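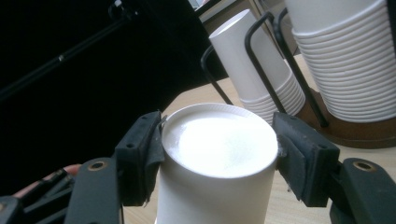

Automation | 08/12/2023

Worn pads prompt new service schedule for Draltgate hand grippers

ASTDEN – The Sachdeva workshop in Astden has changed how it looks after the hand-held grippers it runs for Draltgate, after foam pads on the jaws began wearing faster than expected.

The grippers are used at the paper cup station, where an operator holds the tool by its handle and moves cups between a wire stand and the table. The jaws have to press hard enough to keep hold of a cup without creasing the wall. That job falls to the foam, and on a well-used set the edges fray and curl and the corners begin to tear.

Under the new schedule, pads are inspected after every 200 grips and replaced after 21 days, whatever their condition. Until now they were changed only when an operator reported a slipped or dented cup. The workshop said those reports often came late, when one pad had already worn thinner than its partner and cups were sitting crooked in the jaws.

A pad change takes 7 minutes. The jaw block comes off, the old foam is peeled away and the glue is scraped back to a clean face before the new piece goes on. Both sides are always replaced together. The pivots on the fingers are wiped down at the same time and checked for play.
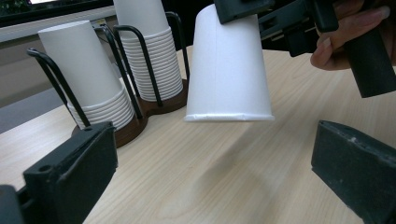
A paper cup held upside down above the table beside the cup stand.

Each serviced gripper then goes through a short setup check at the table. The technician picks up one cup near the rim and another by the base, holds each above the tabletop and looks for tilt. If the cup leans, the pads are taken off and seated again. A creased cup means the closing stop is set too tight, and it is backed off a quarter turn at a time.

The stand is part of the check as well. Cups are loaded upside down in two stacks, and the base is set square to a mark on the table so that every gripper is tried from the same position.

Results go into Gridgate, the service log Draltgate uses for its other cells. The workshop has cut 50 spare pads from a denser foam and plans to compare them with the current type. A decision on which foam to keep is due in April.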